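Grotura Household Textiles Survey: Data Card

Version 1.2
Released 29 Jan 2025
Licence: free to use and adapt with attribution
Format: CSV, UTF-8, comma separated

Summary

This dataset records how bedding and everyday clothing are washed, dried and replaced in 283 households. It covers 1,293 individual items, from fitted sheets and doona covers to tea towels, pyjamas and school shirts. Each item has one row, and each wash has one row in a second table.

The survey was run under the name Grotura. Earlier drafts were shared as Hurkora, and a few column names still carry the old prefix (hk_). They will be changed in the next major version. If your scripts rely on them, pin to 1.2.

Files

households.csv
One row per household. Number of people, type of dwelling, washing machine type (front or top loader), access to a clothesline, access to a dryer, water source.

items.csv
One row per item. Category, main fibre, colour group, year acquired, condition at start, condition at end.

washes.csv
One row per wash of a listed item. Temperature setting, cycle length, detergent type, drying method, ironed or not.

codes.csv
Lookup table for every coded value in the other three files. Read this one first.

Item categories

BED: fitted sheets, flat sheets, pillowcases, doona covers, mattress protectors
BATH: towels, face washers, bath mats
KIT: tea towels, aprons, cloth serviettes
WEAR: shirts, trousers, jumpers, pyjamas, socks (counted as pairs)
OTHER: anything else the household chose to list

Blankets and doona inners were left out. Most households washed them once or not at all during the survey period and the numbers were too small to publish.

Colour groups

Colour was entered by the household from a list of twelve groups. Greens are split into GRN-D (bottle, forest, olive) and GRN-L (mint, sage, pistachio). Blues are split into BLU-D (navy, royal) and BLU-L (sky, powder, periwinkle). Purple is a group of its own, and items between blue and purple went either way depending on who filled in the form. If you need a clean comparison, merge BLU-L and PUR before you start.

Colour at the end of the survey was not collected. Fading is only recorded where a household mentioned it in the notes column, so absence of a note doesn't mean the colour held.

Condition scale

0 as new
1 light wear, still soft, edges sound
2 visible wear, pilling or thinning
3 damaged, still in use
4 retired (thrown out, donated or cut up for rags)

Wrinkling is not counted as wear. Several households asked about this in the first month and the form was reworded. Rows entered before the rewording are marked early_form = 1, and condition scores in those rows tend to run high for linen and cotton sheets.

Fraying at a cut or raw edge scores 2. Fraying at a sewn hem scores 3.

Collection

Households filled in a paper form kept near the washing machine and sent it back monthly. Forms were typed up twice and the two versions compared. Where they disagreed, the form was checked again by hand. There were 176 rows that could not be settled, and these are kept with the flag unresolved = 1.

Households joined through two mailing lists and a notice in the Kruger neighbourhood newsletter. This is not a random sample. Renters and people living alone are under-represented, and households with a clothesline are over-represented.

Known problems

Temperature is the dial setting, so it says nothing certain about the water in the drum. Some machines only offer "cold", "warm" and "hot", which are coded C, W and H with no attempt to convert to degrees.

Blended fabrics were entered under the fibre with the highest share on the label. Where the label had been cut off or had worn away, fibre is coded UNK.

One household's entries for October were lost in the mail. Its item rows are complete but the wash counts are low. It is marked partial = 1.

The drying column has a code for "part line, part dryer" (LD). In the first release this was mistakenly merged with line drying. Anyone still using that release should update.

Loading the data

Join washes.csv to items.csv on item_id, and items.csv to households.csv on house_id. Both keys are strings with leading zeros. Spreadsheet programs will strip the zeros unless you import those columns as text.

Missing values are left blank. A zero is a real zero.

Fabrics: blue cloth on a sage-green sheet and on a pale mat

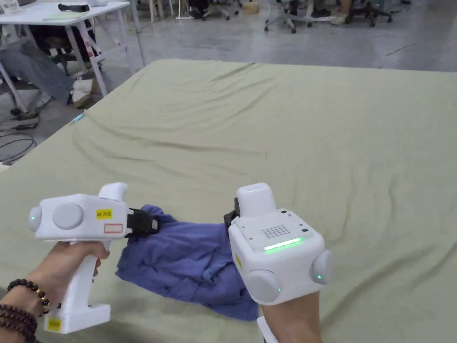
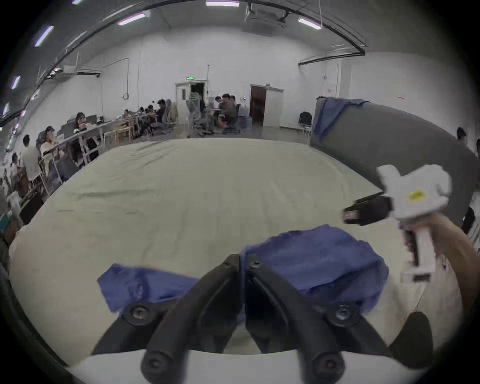 Suggested uses

Comparing wash frequency between item types. Estimating how long common items stay in service. Teaching joins and data cleaning on a small, untidy set of tables.

The data should not be used to rate brands. Brand names were removed before release, including from the notes column.

Changes

1.2 Fixed the LD drying code. Added early_form flag. Corrected spelling of fibre names in codes.csv.
1.1 Added the unresolved rows, which had been left out.
1.0 First release.

Related files

The blank paper form is included as fevex_form.pdf, named after the Fevex template it was laid out in. It prints on A4, double sided. Please keep the household number box if you adapt it, as the typing-up sheet depends on its position.

Corrections can be lodged through the issues page. Include the item_id and the file name, and leave out anything that would identify a household.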